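Keeping a Household Recipe Book

Several readers have written to ask how the recipe book in our household is kept, and whether the method can be used by a family that has never written anything down. It can. The account below sets out our practice as it now stands, following the revision completed last December.

The book was begun by my late aunt in Ritesberg, who kept it on loose sheets in a biscuit tin. When the sheets came to me there were 441 of them, many in duplicate and a good number with no title. A sheet headed only "Lennox, the good one" was found, after some correspondence with cousins, to be a recipe for plum cake obtained from a neighbor on Lennox Street. It is now entered under Cakes.

The first task was sorting. Sheets were placed in order by the kind of dish, and no attempt was made to judge whether a recipe was worth keeping. That decision was left until each one had been cooked. My correspondent Zsolt Somogyi, whose own family book runs to 2 volumes, advised against typing anything until the sorting was finished, and his advice was sound. I had typed 84 recipes before I received his letter and had to renumber every one.

Breads and doughs form the largest section. They also caused the most difficulty, as older cooks seldom recorded a quantity of flour. "Enough to hold together" appears in my aunt's hand more often than any measurement. Where such a phrase occurs, it has been kept as written, and a tested weight has been added beside it in pencil. Steamed doughs have been given a heading of their own.

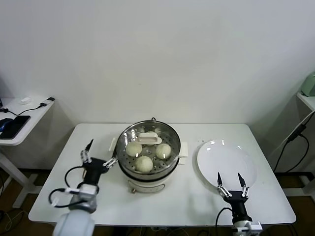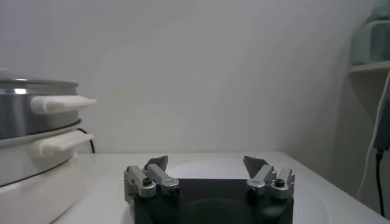
The steamed buns in the first picture belong under Steamed Doughs.

Each entry carries the name of the person from whom the recipe came, the place, and the name of any cook who has since changed it. Changes are never made over the original wording. They are written below it and initialed. Readers who inherit a book in several hands will find this rule useful when two relatives disagree about the amount of sugar, as mine have done since I was a child.

Stains are left alone. A torn sheet is placed in a clear sleeve, and the text is copied onto the facing page.

The index was the last part to be prepared. It lists every dish by its common name and by its family name, so that "Unolley soup" may also be found under Barley. Entries for ingredients were considered and set aside for the present. I expect to take them up again when the preserves section has been checked, and would be glad to hear from any reader who has indexed pickles in a satisfactory manner.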